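How to Plan and Budget for a Robot Arm Workcell

Most first budgets for a robot arm come in low. The arm has a price on a quote, so it goes in the spreadsheet first, and everything that has to stand next to it gets a guess. This guide goes through the order we use at Wistach when a small lab or workshop asks us to help plan a purchase. It covers one arm doing pick-and-place work with household-size objects.

Step 1. Write down the task before you look at arms

Use one sentence. "Pick up a small object and put it in a bowl" is enough to start with. Then add the heaviest item, the smallest item, the farthest point the gripper has to reach and the surface the items sit on. If you can't fill in one of these, leave it blank and come back to it. Do not ask for quotes while any of them is blank.

For the farthest point, measure from the middle of the spot where the base will stand. People often measure from the front edge of the table and lose a hand's width of reach.

Step 2. Lay out the cell in simulation

A rendered layout costs staff time and very little else, and it settles most arguments about reach and floor space. Our template project is called Tarigan. It loads an arm, a stand and a few pieces of furniture, and you move them until the task is possible.
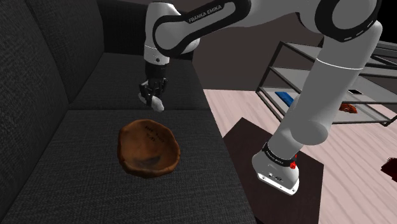

Stand height is the line item that gets missed most. A seat, a shelf and a workbench are all at different heights, and a stand that suits one may put the wrist at a bad angle over another. In the layout we used for this guide, the arm's base is on a dark square stand by the sofa, and the gripper is over a wooden bowl on the seat. With a soft, low surface like that, check the downward reach at the far side of the seat as well as the near side. Write down the stand height that works and get the stand quoted at that height. Adjustable stands are available but they cost more, and many of them flex when the arm moves fast.

Leave walking room too. Someone has to get to the back of the base to plug things in, and someone has to reset the objects between runs.

Step 3. Choose the gripper separately

Treat the gripper as its own purchase even if one comes with the arm. A parallel gripper with two fingers handles a lot of small items, but the fingertips matter more than the body. Try every object on your list in simulation, including the awkward ones, and note which part of the finger touches it.

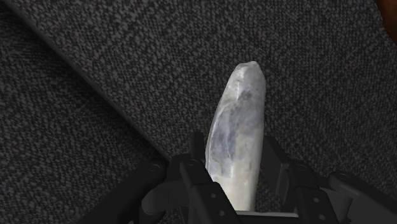
Close view of a narrow, pale object held upright between the two black fingers.

Long, smooth objects like this one need attention at the planning stage. Held near one end, they can turn in the fingers. Budget for at least two sets of fingertips, one hard and one with a soft pad, and put pads down as a consumable - they wear out. Simulated friction is only an estimate, so keep some money back for a second round of tips after the real arm is running.

Step 4. Build the budget sheet

Use these lines:

Arm and controller
Gripper and fingertips
Stand and floor fixing
Cameras, mounts and cables
Control computer
Safety equipment and risk assessment
Delivery and installation
Training
Spare parts
Staff time for setup

On our last plan, for a teaching lab at Wiltwood, the lines other than the arm came to 37 percent of the total. The stand, fixing and camera mounts were $4,000 of that. Setup took 83 staff hours, most of it cable routing and calibration.

Step 5. Ask for quotes the same way each time

Send every supplier the same one-page sheet with the task sentence, the measurements and the stand height. Ask for the delivery time in writing. Ask what is included in the first year of support, and what a replacement cable costs. Quotes are often good for only 28 days, so have your approval process ready before you request them.

If you rent first, ask whether rental payments count toward purchase. We rented a Pistero stand for one project and bought it at the end for less than the new price.

Step 6. Plan the order of delivery

Have the stand, power and computer in place before the arm arrives. Load the same layout file on the control computer and check it against the room with a tape measure. Mark the base position on the floor, then book the installation.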